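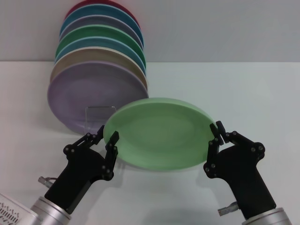 December, 16:30. Glaze tests for the Wevenstead order, second firing.

The kiln reached temperature later than I planned, so I kept the hold at 30 minutes and did not touch the vents. Cone 4 bent well on the lower shelf, a little less on the top one. 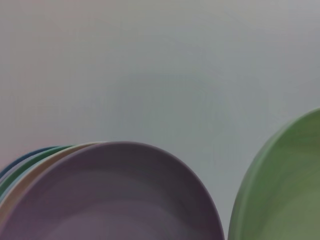
The Texier clay shrinks more than the old one. My test bar was 148 mm after firing, and I had hoped for 150. I will correct the moulds before the next casting – please do not use the old ones until then.

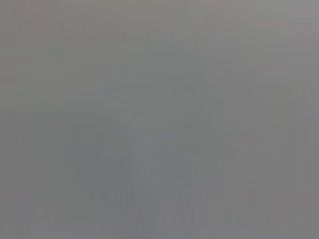 Zarnine white still makes pinholes when it is thick. Sieved it again and added water, roughly 2000 ml for the full bucket. It now runs off the brush more easily. 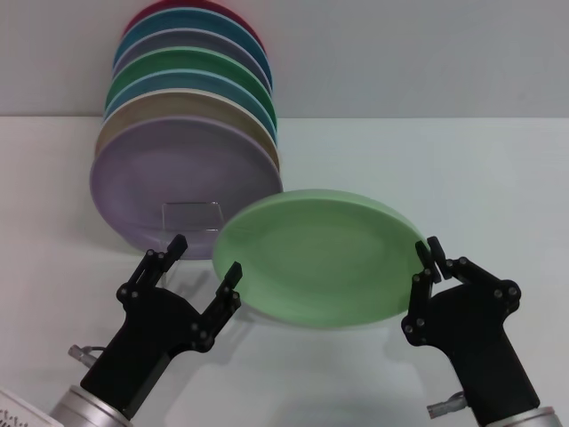

To do

Wash the kiln shelves.
Ask Tirnurura for the price of the finer frit.
Write the new hold time on the kiln door.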